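Horus Suturing Trainer Project
Progress report to the Parna Fund, second reporting period
Prepared by Esperanza Bermúdez, project lead
18 Aug 2020

1. Summary

This report covers work since our first report and gives most of its space to the demonstration held for the fund's visitors and for surgical staff from the Llorente clinic group. The demonstration was listed as a milestone in the grant agreement and we consider it met. Two items are behind schedule: the foot pedal redesign and the second operator console. Spending is within budget.

2. Work before the visit

Most of the period went into the suturing task. In the first period we could place single throws on the bench, but thread handling was slow and the operator often had to let go and start the loop over. Emiliano Barrios rewrote the part of the control software that limits wrist rotation near the end of its range. The old limit stopped the wrist abruptly. The new one slows it down over the last part of the travel and gives the operator a light push back through the handle.

We also changed the way sessions are recorded. Video from the instrument side and the position data from the handles are now saved against the same clock, and a session can be played back at the console as soon as it ends. Since the change we have recorded 249 practice sessions. Six of them have a gap in the position data and will be left out of the analysis.

The cable tension check is now done at the start of each working day and written in the log. Before this we checked it only when somebody noticed slack in the jaws.

3. The demonstration

The visit took place in the training lab at our Dundum site and lasted one morning. Eleven people attended, four of them practicing surgeons. Attendance was kept low because of the distancing rules in the building, and the group was split between the lab and the meeting room next door, where the instrument view was shown on a large screen. The two halves changed places after the break.

Emiliano opened with a short talk on the setup and then sat down at the console. He worked through the standard exercise: pick up the thread, form the loop, pass the tail, tighten, and repeat in the other direction. He did it once at normal speed and once slowly, with stops for questions. 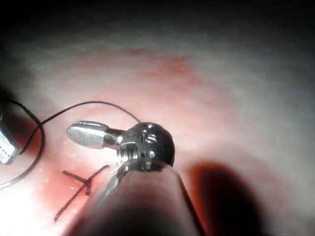

Questions during the slow run were mostly about the loop. One of the surgeons asked how the operator knows how hard the thread is being pulled. At present the operator judges this by eye, from the way the thread and the surface under it move. The handles give no force feedback from the jaws, and we said so. Another visitor asked whether the wrist could be kept lower while the loop is formed. It can, but the shaft then hides more of the work, and new operators tend to lift it to see what they are doing.

After the break three of the surgeons tried the console themselves. Each had ten minutes. All three completed a first throw, and one completed a full knot. The handles were wiped down between users, which took longer than planned and cost us the last item on the program, a playback of the recorded sessions. We have sent the playback files to those who asked for them.

4. Comments received

We collected written comments before the visitors left. The main points were:

The view was rated clear enough for thread work. Two people found the shadow from the instrument distracting and asked for a second light.
The clutch pedal is too close to the camera pedal. We knew this already.
The exercise should include a running suture as well as separate knots.
Several people wanted a printed guide to the hand positions.

One surgeon thought the seat was too low for long sessions. We have ordered an adjustable one.

5. Delays

The foot pedal redesign is late because the machine shop was closed for part of the spring. The parts are now promised for September. The second console is waiting on the same pedals and can't be finished before them. Neither delay affects the trainee study, which uses one console.

6. Spending

The demonstration cost up to 3,000 dollars, including cleaning supplies, the rented screen and staff time. The final figure depends on one invoice that hasn't arrived. The adjustable seat will be charged to the equipment line. We are not asking for any money to be moved between lines.

7. Next period

Fit and test the new pedals.
Add the running suture to the exercise set.
Try a second light on the left side and compare recordings.
Write the hand position guide, two pages at most.
Start the trainee study. Each trainee will have 90 minutes at the console, spread over three sessions.

We would like the fund's agreement on the wording of the trainee consent form before the study begins. A draft is attached. Questions about the recordings should go to Emiliano Barrios, and everything else to me.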